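Clindidport Community Kitchen: progress report to the Ranasinghe Fund
31 October 2019
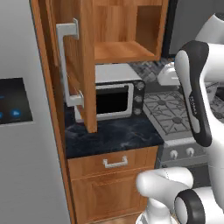 Wood-grain kitchen units, with one of the upper doors open.

Dear Mirjam,

Thank you again for your patience over the summer, and for the very kind note you sent Anoma in July — she has it pinned up by her desk! I'm glad to say the lunch club has settled into a proper rhythm now, and on a good day the soup is gone well before one o'clock.

We have served 3,454 meals since the grant began, against the 3,000 we promised you, and 80 people are now on the regular list. A good many come for the company as much as the food, and the Thursday table has become rather fierce about dominoes. Glória Gouveia's cookery sessions for new parents started slowly (the first date clashed with the school fair, which was my fault entirely) but both autumn groups are full.

Spending is close to plan. Vegetables cost more than we had allowed for, and Dwight has moved a little across from printing to cover it. We are still waiting for Bekenier to confirm their delivery price for the new year, and I will write as soon as I have it.

Do come and eat with us when you are next over this way. Anoma will want to feed you twice.

With warm wishes,
Rafsan Marikar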